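# The Lighthouse Piece

My aunt lent out jigsaws. She did it from the front room of her house in Clererach for the better part of thirty years, and when she died the whole lot came to me, shelves and ledger and the little brass bell that people were supposed to ring and never did, preferring to put their heads round the door and shout. There were 900 puzzles, give or take the ones that were out at the time, and each had a number on the lid in her green ink and a slip of card inside for remarks. People wrote all sorts on those cards. "Too much sky." "Finished this the night the baby came." One just said "Cat", and when I did that one myself I found the tooth marks, all along the edge of a haystack.

I hadn't meant to keep it going. I had a flat and a job in Drekholm and I came over for a fortnight to sort the house out, and on the second morning there was a man on the step with a box under his arm, wanting to change it for something with boats. I couldn't very well send him off without boats. So I found him some, and wrote him in the ledger under my aunt's last entry, and by the end of the week I had written in so many people that it looked as if she'd only changed her pen. The fortnight turned into the autumn, and the flat in Drekholm went to somebody with a bicycle and a great many plants.

The puzzle I want to tell you about was number 127. It was an Escobedo, which won't mean a thing to you unless you are that way inclined, but among the people who came to my aunt's front room it was a word said slightly lower than other words. They were wooden, cut by hand, no picture on the lid, and every piece was shaped by someone who had plainly been enjoying himself. My aunt had the one. It had 2,789 pieces and it showed the harbour at Sketo in the evening, with the lamps coming on, and it had not been whole since before I was born.

I knew about the missing piece the way children know about such things, which is to say I thought it was the most important fact in the family. It was the lamp of the lighthouse. Everything else was there, the fishing boats, the washing on the quay, a woman leaning out of a window with her arm raised, and then at the end of the harbour wall this white tower with a hole in the top of it, and the kitchen table showing through. My aunt would never let anyone cut a new one. We had a cousin who was good with a fretsaw and he offered every Christmas, and every Christmas she said thank you, dear, but it'll turn up, and passed him the sprouts.

It was on 24th January, my first winter there, with the rain coming down the window in ropes, that I thought I'd do the harbour myself. I'd been putting it off. It takes up a whole table and you can't eat at it for weeks, and I think too that I didn't want to come to the hole. But I lifted the lid, and for once in my life I took out the remarks card and read it from the beginning before I touched a piece.

Most of it was what you'd expect. Lamp missing. Lamp still missing, glorious otherwise. Lamp missing, and my husband has stopped speaking to me. But the very first line, in handwriting as small as a row of stitches, said: "Returned complete except for one, which I have kept so that I shall have to come back." There was no name. My aunt never wrote names on the cards, only in the ledger, and the ledger for that year had gone under a leaking tank long ago and was now more or less a brick.

Well, I sat there. I'd been told all my life that it had been lost, and she had never in fact said so. She'd said it would turn up. I went back over all those Christmases and I could hear her saying it, perfectly cheerful, with the dish in her hands.

I am not a person who does things suddenly, and I finished the sky first. That was three weeks by itself. But while I was about it I asked people, in a roundabout sort of way, as they came in with their boxes. Who had borrowed the harbour in the early days? One old lady thought a schoolteacher. Another said no, it was the piano tuner, the one who used to come over from the Drekholm side, on foot, before the buses ran, and he'd stop in for a puzzle on his way home and carry it back the whole way under his coat. "Very small writing," she said, when I hadn't said a word about writing. "He did my mother's bill on the back of a stamp." And she looked at me for a bit over her glasses and asked for something with horses.

So when the weather let up I walked the way he must have walked. I know perfectly well that there's a bus. I put on my aunt's boots, which are half a size too big and need two pairs of socks, and I packed a cheese sandwich and a flask, and I took the remarks card in an envelope inside my coat, though what I thought I'd do with it I couldn't have told you. 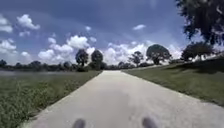
*The concrete path, with grass on both sides.*

It's an easy way to walk and a good one for thinking, because you don't have to look where you put your feet. I thought about my aunt at thirty, which I had never properly done. To me she'd always been the age she was, in the brown cardigan, with a pencil through her hair. But she must have been thirty once, with a front room full of puzzles and a man who came to the door with wet sleeves and talked to her about skies. Had he knocked, or did he ring the bell? I rather thought he'd have rung it. I thought that might be why she kept it polished.

I had half the sandwich early, as I always do. I find that a sandwich in the pocket is all very well but it preys on you.

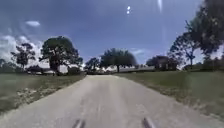

*Gravel, on the stretch after the sandwich.*

My mother had told me once, not unkindly, that my aunt could have married and hadn't cared to, and I'd put it away in my head with the other things one is told, next to the good scissors. I took it out again now. It didn't seem quite the right shape. She wasn't a sad woman, I'd like that understood. She sang in the bath, she cheated at whist, she had opinions about marmalade that lost her at least one friend. If she was waiting for somebody, she did it the way you wait for a kettle, getting on with other things in the same room.

And I thought about him as well, the small-writing man, going home with one bit of wood in his waistcoat. What had he meant by it? It's a very pretty thing to write on a card, but you do then have to come back. I was rather cross with him by this time. I'd begun walking faster, and the second pair of socks had started to gather under my toes.

There's a place where the path divides. One way keeps more or less straight on and the other goes off to the right and up the bank, and I had no idea which of them was his.
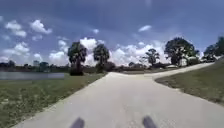

I sat down and poured the last of the tea and took out the envelope, to have another look at that line. I'd read it so often indoors, under the lamp, that I hadn't thought to read it in daylight. It was the card I was looking at, you see, and never the envelope. I'd picked it out of my aunt's desk that morning in a hurry, an old brown one, used before, and there was something stuck down in the corner of it that I'd taken for a fold.

You'll have got there before me. It was no bigger than my thumbnail, yellow on one side, and it had been cut in the shape of a little bird.

I'm not sure how long I sat. The tea went cold and I drank it anyway. There was a postmark on the envelope, with a December date and the year rubbed away, and the address was in those tiny stitches, and that was all; if there had ever been a letter with it she had put it somewhere better than a desk. So he'd sent it back. Or he'd brought it and she had used the envelope to keep it in, I've turned that over many a night and it could go either way. What I do know is that she had it. She had it, for all I can tell, through every one of those Christmases, with my cousin offering his fretsaw and the rest of us peering down at the hole, and she said it would turn up and gave him the sprouts.

I never did choose between the two ways. I turned round and went home, and had the rest of the sandwich standing up in the kitchen with my coat on.

The harbour stayed on the table until the spring. I had every piece in by then but the one, and I used to look at it over my breakfast, which I was eating off my knees. I did try it, I'll admit that. I pressed the bird in at the top of the tower and it went home with a small click, and all the lamps at Sketo were lit, and the woman at the window had something to be waving at. I left it like that for an evening. My neighbour came in for her puzzle and I threw a cloth over the table before I'd even thought why.

Then I took it out again and put it back in the envelope, and the envelope in the desk. The puzzle went back on its shelf. It's been borrowed twice since, and the second lot were very nice about it and wrote on the card that it was a shame about the lighthouse, and had we ever thought of having one cut?

I said thank you, but it would turn up.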